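Rostami Dustpan and Brush Set, Lilac Grey

A small set for tables, worktops and floors. The plastic pan has a rubber strip along the front lip and takes crumbs, dust or a few balls of scrap paper.
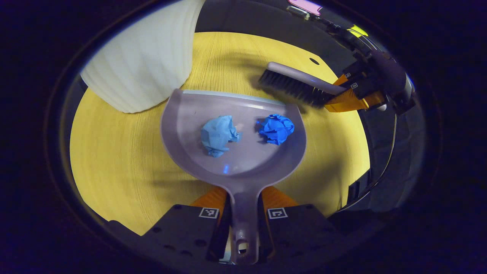 Product details

Pan: plastic, wide scoop, narrow handle with hanging hole
Brush: dense black bristles, pale handle
Brush length: 256 mm
Colour: lilac grey – may vary slightly between batches
Sold by: Gakance
Carton: 20 sets

Care

Rinse in warm water and hang up to dry. Do not put in the dishwasher.

Delivery

Orders leave our Reno warehouse before 18:00.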